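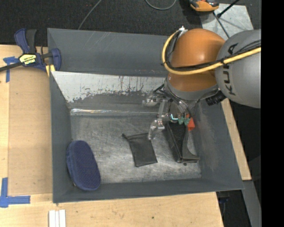 Figure 1. The dark grey bin, with a navy blue case at the left and a flat black pouch near the middle.

Wear and Storage in Shared Equipment Bins
Everett Pettigrew
Course project report, Neltambridge Technical College
Submitted Aug 6, 2019

1. Background

The media room at Neltambridge lends small equipment to students. Most of it goes out in a case or a pouch and comes back the same way. The empty cases and pouches are kept in large open bins until they are needed again. Last year several came back into use with split seams or missing cords, and the room had to replace them.

My project looked at whether the bins were part of the problem. I also wanted a simple way of storing the cases that the desk staff would keep using after the term ended.

2. What is in the bins

The room owns 493 cases and pouches. I sorted them by how they hold their shape, which was more useful than sorting by what goes inside.

Stiff cases keep their shape when empty. The oval case in Figure 1 is a typical shape for this group, with rounded ends and a seam running around the edge. Cases like this tend to end up against a wall or in a corner, where they lean and take up more floor than they should.

Soft pouches lie flat. The usual weak point is the cord. A knot that sticks out at the corner can catch on whatever is put in next, and pulling the pouch free puts strain on the channel.

Odd shapes made up the last group. They do not stack with anything and were most often found at the bottom.

3. Condition of the bins

The floor of the bin has fine scratches and pale rubbed patches. The slanted panel along the far side is in worse shape. Its whitish surface has worn away along a ragged lower edge and grey material shows through. I ran a cotton cloth over the same edge on 7 bins and it snagged on 2 of them. The flat parts of the floor did not catch the cloth on any bin.

4. Trial

In June I checked 200 items before and after three weeks of normal lending. Half were stored loose as before. The other half were stored with stiff cases standing on their long side in one row, and pouches laid flat with the cord tucked under. I lined the worn edges in the second set of bins with Slaoui felt tape.

Fraying was lower in the second group, mainly among the pouches. Stiff cases showed little difference. The tape started to lift at the corners and had to be pressed down again twice.

5. Recommendations

Keep pouches and stiff cases in separate bins. Tuck the cords under before a pouch is put away. Sand or cover any worn edge that catches a cloth. Odd shapes should go on the Plirkgate shelf by the door, which is half used at present.

I did not test bins with a full lining. The Orov catalog lists one in a suitable size, but it was outside the project budget.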